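Search this guide Search Go Popular: lids, labels, returns

Casar Storage Guide – Part 4: Setting Up a Mixed Bin
By Rodrigo Valcárcel, with corrections by Thaís Batista
Updated August

Read this part before you put anything in the bin. Most guides to mixed storage tell you that any bin will hold anything if you sort it well enough. I have set up enough of them to doubt it. A mixed bin works for things you reach for now and then, and it works badly for things you need in a hurry. If yours is the second kind, go to Part 6 and buy drawers.

4.1 Placing the bin

1. Clear a space on the table larger than the bin on every side. A hand's width is enough.

2. Set the bin down flat. Do not drag a metal bin across a wooden top. The felt pads sold for this purpose (Dotlow makes a set, and so do others) are said to prevent scratches. They slow them down. Lift the bin anyway.

3. Push down on each corner in turn. If the bin rocks, turn it a quarter turn and try again before you reach for shims. The table is often at fault.

4. Wipe out the inside with a dry cloth.

Note: Scuffs and dull patches on the floor of a metal bin are normal and do no harm. You will see polishes advertised for them. We tried one on an old bin and could not tell the treated half from the other half a month later.

Caution: Run a gloved finger along the rim before first use. Cheap bins can have a burr where the metal is folded. File it down or send the bin back.

4.2 Loading the bin

5. Put flat, stiff items in first. A studded building plate goes directly on the floor of the bin, studs up, with nothing under it.

6. Put light and crinkly items on top of the flat ones. Foil packets belong here. Do not press them down to save space. A packet with a sharp fold in it is a packet that may split, whatever the label says about tough film.

7. Give round items their own patch of floor. Anything round that is laid on a studded plate will tip or slide as soon as the bin is moved.

8. Stop while you can still see bare floor.

Step 8 is the one people argue with. The Edton planning sheet, which came folded in with our first order, gives a filling figure of 529 small parts for a bin of the larger size. I would like to meet the person who found part number 528 in it. A bin filled to that figure is closed storage with the lid off, and you will be digging with both hands.

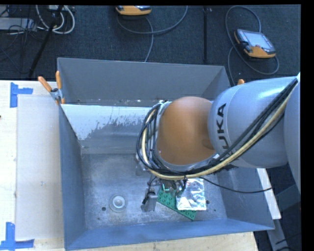

Keep the number of items low enough that each one can be picked up without moving another, or at worst by moving one. Thaís wants me to add that overlapping is fine if both things are easy to recognize from what sticks out. I agree, with the warning that shiny packets all look alike from above once there are three of them.

9. Look straight down into the bin from where you will normally stand. Anything you can't name from there should be turned, moved or taken out.

10. Reach in and take out one item from each side of the bin. If your wrist hits the wall, the item is too close to it. Move it toward the middle.

Note: Green plates show up well against gray metal. Clear and whitish pieces do less well, more so under a ceiling light. Put those where the floor is darkest. Colored liners are sold to fix this, and the Maluleke one does lie flat, but it takes up depth and it has to be washed. Try moving the lamp first.

4.3 Lids and dividers

Dividers for the larger bin come in packs of 22. I don't know who needs that many. With more than four in place, a studded plate no longer fits except on edge, and on edge it falls over. Start with none. Add one after two weeks if you still want it.

11. To fit a divider, slide it down at right angles to the long wall until it touches the floor. Do not force it. If it bows, it is the wrong size, and trimming it leaves a rough edge.

12. Leave the lid off while the bin is in daily use. Store it standing up behind the table leg or under the table, on the carpet if you have one.

Caution: Never stack a second bin on an open one.

4.4 Upkeep

13. Once a month, empty the bin completely and put back what you used. The rest goes in a box with a date on it.

14. Check foil packets for pinholes by holding them up to a lamp. Discard the packet if light shows through, and move the contents to a jar.

15. Wipe the underside of the plate. Grit collects between the ribs and ends up on the bin floor.

Complaints about rattling are covered in Part 5. The part number for a replacement lid is 3,850, written without the comma on the order form. Page 47 has the form.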